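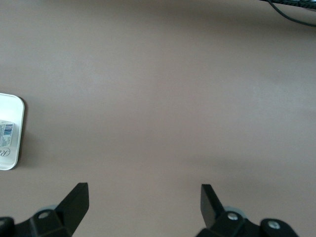

Taupe, on a tabletop. Pinker in the light, browner in the corners.

Interior Paint and Colour > Living areas
Taupe that won't go pink on me?

pichon_a
Hi all, long time reader, finally made an account. We're redoing our main floor and I've been chasing a muted mauvey brown for the living room for most of the spring. Matte, no sheen, a bit moody but not a cave. My problem is every sample I bring home looks lovely at the store and then goes the colour of a Band-Aid on the wall by mid-afternoon.

The house is 80 years old, plaster walls, one big window facing west and a small one facing north that mostly looks at the neighbour's siding (cream vinyl, if it matters). Trim is an off-white I'm not repainting, I did it last winter and my wrists still haven't forgiven me. Floors are orangey oak.

So far I've tried Plendale 152, which is the closest, plus one called Kurach that looked perfect on the chip and came out lilac. LILAC. My husband walked in and asked if we were having a baby shower.

Is there a brown-based taupe that stays put or am I asking for something that doesn't exist?
— Annick

hoserpaints
Orange floors plus a west window and you're wondering why it's pink? The floor is bouncing colour up the wall all afternoon. You can buy samples till you're broke. Put down the rug you're planning to use, then look again.

pichon_a
hoserpaints, the rug is in a box in the basement. OK. Point taken. It's a big green one so this could go either way!

mossandmortar
I had nearly this exact saga in our dining room. Ended up going a half step greener than I wanted and it reads as proper taupe on the wall. On the chip it looks like pond water. You have to ignore the chip completely. I took mine to Tanguy (the one by the rink, the other location always gets my tints wrong) and the fellow at the counter added a smidge of raw umber to the sample pot until I stopped making a face.

Also what bulbs are you using? We had those very warm ones and everything after supper looked like tomato soup.

fleury_m
I'm going to disagree with the green advice. Going greener works if the daylight is warm all day, but she's got a north window too. That wall across from the north one will look like putty by ten in the morning. I painted houses for a living till my knees quit and I've had to redo more "slightly greener" taupes than pink ones. People live with pink. Putty makes them phone you.

What I'd do:
Paint a big board, two coats, leave a bare margin so the old wall colour isn't touching it. Move it around the room for a few days. Look at it before breakfast, at lunch and with the lamps on. Pick the one you like best at the time you're in there most.

The 152 isn't a bad colour. I'd give it a fair shake before you toss it.
Mathis

mossandmortar
With respect Mathis, I have a north window in the same room and mine isn't putty. It's gorgeous. My mother-in-law complimented it and she doesn't compliment anything.

fleury_m
Fair enough. Then yours has less green in it than you think, or your north window has something nicer than vinyl siding outside it.

mossandmortar
It has a maple. Fine, I'll give you the maple.

kettle_on
Can I ask what you're priming with? Old plaster drinks paint and the first coat can look really off. I used Plerkine on ours and the samples settled down quite a bit once there was a proper white under them. If you've been putting sample pots straight over an old yellow or something, you're not seeing the colour yet.

pichon_a
Straight over the old colour. It's a peach. I'm hearing it as I type it.

hoserpaints
PEACH?

pichon_a
Previous owners! The whole main floor is peach, 1000 square feet of it. I stopped seeing it, I guess.

kettle_on
Well there's your pink lol. Sample pots are thin, and your eye compares it with whatever's beside it anyway. Prime a patch and start over before you spend another cent.

fleury_m
Agree with kettle_on. Board, primer, two coats. And don't judge it till it's dry overnight, matte especially. Wet it'll look like a different paint.

prairie_dee
Slightly different opinion from the back row — does it have to be taupe? I'm over my $300 in samples (I know) for basically this same colour and gave up and went with a soft olive. Never been happier. Those mauve browns are beautiful on furniture and in small doses, but four walls of it is a lot to heat up on a grey February day.

pichon_a
Dee, I hear you, but I've had this colour in my head for years. If the primed board still goes baby shower I promise I'll look at olive.

hoserpaints
Olive with orange oak looks like a 70s rec room.

prairie_dee
I like a 70s rec room.

pichon_a
Update for anyone following along. Primed two boards, did 152 on one and the Kurach on the other, dragged the rug up from the basement. 152 is so much browner, I can't believe it's the same pot! Still goes a little rosy right when the sun comes in under the blind, but it's a nice rosy, like clay. Over by the north window it's darker and a bit flat. I could live with flat. The Kurach is still lilac, so that one's going in the kids' closet.

mossandmortar
Try the umber trick on the 152 before you commit to gallons, just one pot. Humour me.

fleury_m
Leave it alone, it's a good colour. If the north end bugs you, put a lamp there.

pichon_a
I've bought one more pot to try the umber. And a lamp. Does anybody have a ceiling white they like with this? The one up there now is also, I've just noticed, a little bit peach.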